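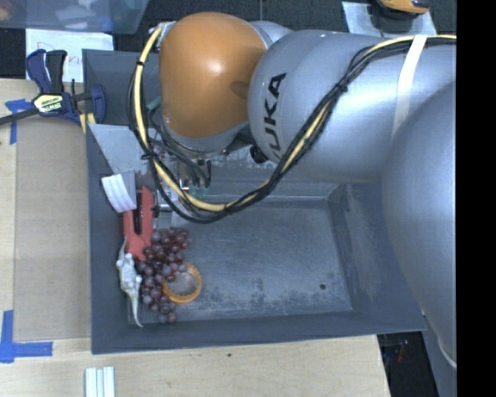 诺拉顿，八月

机器能否承担家务和车间里的零散杂活，是近年来制造业与家居服务业共同关心的问题。就此，本刊采访了卡特伍德（Katwood）自动化研究所抓取技术负责人扬尼克·马蒂（Yannick Marty），以及斯基迪科（Skidico）公司仓储运营主管蒂内·卡利奥（Tyyne Kallio）。双方自去年起在“埃斯科瓦尔”（Escobar）项目中合作，课题是混杂物品的拣取与归位。访谈在研究所的实验车间进行，以下内容经两位受访者审阅。

马蒂首先说明了项目的范围。他表示，研究所并不追求一台能够包办一切的机器，现阶段只研究一个动作：把一件东西从箱子里取出来，放到指定的地方。“收拾玩具、整理厨房抽屉、处理退货，拆到最后都包含这个动作。这一步做不稳，后面的步骤就没有讨论的基础。”

试验台的布置相当朴素。一只深灰色的箱子放在浅色木台面上，旁边用夹具夹住，库卡（KUKA）机械臂从一侧伸到箱子上方，线缆和软管沿臂身捆扎。箱底布满划痕和磨损的斑块。箱内的物品则很难归为一类：一串紫红色的葡萄、一只灰白色的蜥蜴状玩具、一件红色的工具状物品、一个橙色边沿的小圆碗状物件，都挤在箱子的左侧。

谈到物品的选择，马蒂说，研究组有意避开规整的纸盒。“纸盒的问题，工业界早已有了成熟的办法。家里的东西没有统一的形状，也没有条码。葡萄要从哪里下手，连人都会犹豫一下。抓住一颗，整串未必跟着起来；抓得太紧，真正的水果就会破。”他补充说，物品彼此挨着时难度还会上升。机器必须先判断哪里是一件东西的边界，再决定接近的角度，同时要避免把相邻的物品一并带起。

对于贴近箱壁的物品，马蒂认为外界普遍估计不足。“人的手指可以贴着箱壁滑下去，把东西拨到中间再拿。夹爪有自己的体积，手腕也有自己的体积。东西在箱子中央时，成功率很好看；靠了边，数字就往下掉。”研究组目前的做法，是让机械臂在无法直接抓取时先做一次推移，再重新识别。这一动作平均增加4秒，马蒂称在车间里尚可接受，在家庭环境中则要看用户的耐心。

卡利奥从使用者的角度作了回应。她在斯基迪科负责退货处理，所在部门每天经手约4000件商品。她说，自己最关心的指标与研究人员并不完全一致。“论文里写的是抓取成功率，我要看的是一个班次里有几次需要人走过去。如果每小时要过去7次，这位同事就做不了别的工作，设备等于没有替我省下人手。”

她介绍，公司曾在一条退货线上试用类似设备。表面平整的包装商品处理得较为顺利，遇到软质玩具、带绳的物件和透明容器时，停顿明显增多。“透明的东西最麻烦。机器有时看到的是容器后面的底板。我们的员工不需要培训就能拿起一只塑料杯。”试用结束后，公司保留了设备，但把它的任务限定在经过预先分拣的商品上。

马蒂同意这一判断。他表示，透明和反光材料对深度传感器仍是难题，研究组在识别环节加入了多角度采集，效果有所改善，代价是速度下降。被问及数据积累时，他说，目前的物品库收有300种日常用品，每种都在不同的摆放方式下反复试验。“种类再多，也覆盖不了一个普通家庭的抽屉。我们希望机器对没有见过的东西也能给出一个稳妥的抓法，哪怕慢一些。”

话题转到家务。卡利奥坦言，作为两个孩子的母亲，她对“收拾地板上的玩具”这一应用抱有期待，但不认为近期能够买到合适的产品。“车间里可以给机器划定区域，可以规定箱子放在哪里、灯光怎么打。我家的客厅没有这样的规定。孩子会跑过来，猫也会。”马蒂就此强调，研究所使用的工业机械臂只适合试验和生产环境，其重量和力量均不宜直接进入住宅。家用设备需要更轻的结构和另一套安全标准，抓取方面的算法成果可以部分移植，硬件则须重新设计。

关于成本，两位受访者的看法有所不同。马蒂认为，硬件价格会随产量下降，真正昂贵的是调试：“换一种夹爪、换一种箱子，往往就要重新标定。”卡利奥则更看重维护。她提到，吸盘和软管属于易耗部件，线缆在反复弯折后也要更换，这些支出在最初的报价中常常不够清楚。她建议采购方在签约前要求供应商列明备件周期，并安排本厂技术人员参与安装。

在岗位影响方面，卡利奥说，退货线上没有因试用设备而裁减人员，部分员工转为处理异常件，并接受了基本的操作培训。“最初大家有顾虑，这可以理解。现在他们会主动告诉工程师，哪一类商品机器拿不好，意见往往很准。”马蒂证实，研究组已把其中几条意见写入测试规程，包括将软硬物品混放，以及让细长物品沿箱壁摆放。

访谈的最后，记者请两位对“机器现在能不能做杂活”作出答复。马蒂的回答是，在边界清楚的工位上可以做一部分，并且需要有人值守；进入家庭仍需时日，他不愿给出年份。卡利奥表示，她会在下一阶段继续提供退货样品，前提是测试报告同时列出人工干预的次数。双方已就此达成一致，下一轮试验将在诺拉顿的同一车间进行，卡特伍德研究所负责发布结果。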